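Oct 31, 2018. Table linen and crockery, Dravska bench

Carrying on with the place settings. Black cover stays on the table for the whole series; the oak-colour one is folded on the lower shelf and should stay there until Fatemeh has finished the colour readings. 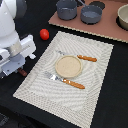

Open points from the August round were three: mats that creep, mats that curl at the corners after washing, and plates that rock on a raised weave. The first is largely settled by the change of cover. The second is not. The third depends on the plate more than I had assumed.

**Mat.** Off-white, woven, rectangular, swirl ridges about the centre, ribbed border with a slight scallop. Laid diagonally today. Square to the table edge it shows very little difference between the centre and the border; on the diagonal the ridges read more clearly against the black. I have kept the diagonal for all settings with the small plate and will go back to square for the large one.

Washed twice at 40, dried flat under a towel. Long side lost 4 mm on the first wash and nothing measurable on the second. Short side unchanged. Corners lift when the mat comes off the rack and go down again overnight under a board. Ironing on the reverse, medium heat, no steam, gives the same result in two minutes but flattens the ridges, so it is not to be used on any mat we intend to measure. Jamshid ironed one of the spares before I had written this down. It has a red thread through the corner now and is for practice only.

**Plate.** Small round, beige, shallow, speckled sandy inside, rim paler than the base. From the Grosteo sample box. The foot ring is narrow enough to sit within the flatter part of the weave if the plate is placed a little above centre. Placed dead centre it rocks by a small amount, enough to feel with a finger on the rim. Moved towards the border it rocks more. The position a little above centre is therefore the standard one until we have a plate with a wider ring.

Foot ring rubbed with 600 paper, wet, then rinsed. Before that it was pulling fibres out of the mat. Bijan thinks the ring was left unglazed on purpose and that the whole box will be the same. Worth doing the lot in one go.

**Crumbs and cleaning.** The ridges hold crumbs. Shaking the mat out over the bin removes the large ones. The rest come out with the soft brush, working from the centre outwards along the swirl. Brushing across it pushes them further in. A damp cloth is no use on this weave and leaves a tide mark which took a full wash to remove. Vacuum with the small nozzle works but distorts the border, so brush only.

The black cover shows every pale fibre the mat sheds. Lint roller before each setting, one pass in each direction. We are on the last roll. Ordered 10 from Romton.

**Tomato.** Still the only food item on the list for this series. Position is off the mat, by the upper left corner. Amirhossein asked for it on the plate; I have put that down for the next series so that the crockery results stay comparable. A real one goes soft under the lamps by late afternoon and leaves a damp ring on the cover, so swap it daily. Anything removed goes in the compost bucket and not back in the fridge.

**Creep test.** Mat on black cover, plate in standard position, table edge tapped 15 times with the rubber mallet. Mat moved 1 mm on the first run and not at all on the next two. On the bare table top in August the same mat moved 44 mm under the same tapping, so the cover is doing most of the work. I have not tried it with the plate loaded.

Tried one strip of the Delić non-slip mesh between mat and cover. No gain that I could measure, and it shows through as a faint step in the weave. Put it back in the drawer.

**Storage.** Mats flat, never rolled. Rolled ones keep a bow along the long side for days. Plates in the divided tray with a paper disc between each. The paper discs are in a packet of 2,000 on top of the cupboard, so there is no reason to reuse the marked ones.

To do:

- Sand remaining foot rings (Bijan)
- Third wash on two mats, measure both sides before and after
- Large plate, mat square to the edge
- Ask Sepehr whether the border can be supplied without the scallop, as it makes the edge measurement awkward
- New blade for the steel rule holder; the present one slips

Lamps were left on over lunch and the cover was warm when I got back. Readings taken after that are marked W in the sheet.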